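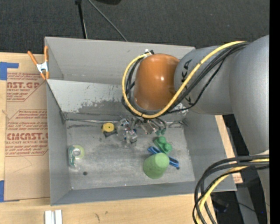
Gamska bin pictures, read me first

Version of September 2021, kept by Geert Groen and Yetunde Yusuf.

The set has 2894 pictures of grey open bins on a table. 2082 are for training, 300 are for checking, and the rest is not yet sorted. Please do not use the unsorted ones for results.

Labels
wall, floor, rim, panel, wear

"Wear" means scuffs, scratches, smudges and pale streaks. A shiny seam is not wear, also when it has dark marks next to it. Mark only the dark marks.

Known problems
In 7 pictures the label of the panel is missing. Luuk Declercq will add them in February.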